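Comparing two grippers at a simulated sink

Stultonau ships two parallel-jaw grippers in its simulator pack, the Carero and the Aquino, and swears they're interchangeable. So are spoons and shovels. Load the bathroom, centre the base on the sink and send the left arm into the basin while the right one waits its turn. 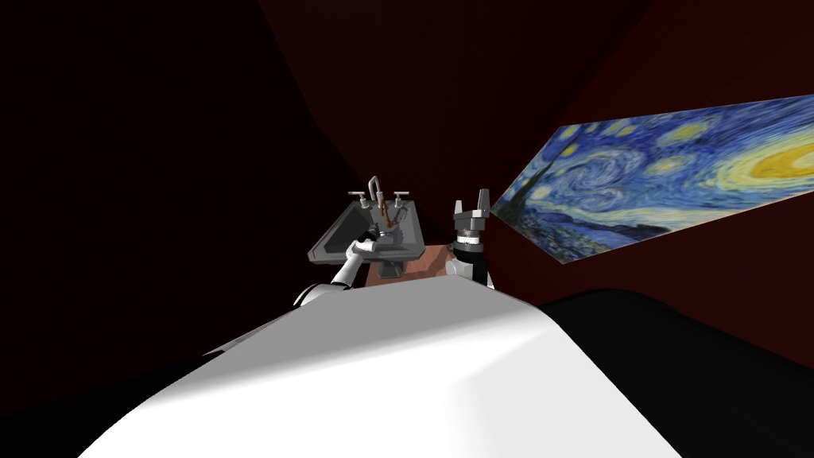
Step 2: Reset between trials

Bring both arms up, fingers skyward, before you swap controllers. Give each gripper 30 trials and log every miss – even the embarrassing ones. 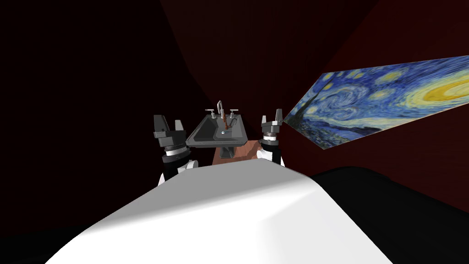
Ronstead writes that 30 was too few for the Aquino model, and that the ranking flipped at 90.

Fair enough. Run 90 if your graphics card can stand it.

Step 3: Move to the handles

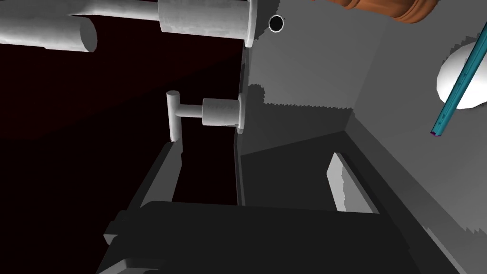 Wrist cameras deserve their own log column. Mine favour whatever the fingers are about to bump into. With a small T-shaped handle just past the left fingertip, check the clearance before you close the jaw, then save the pose.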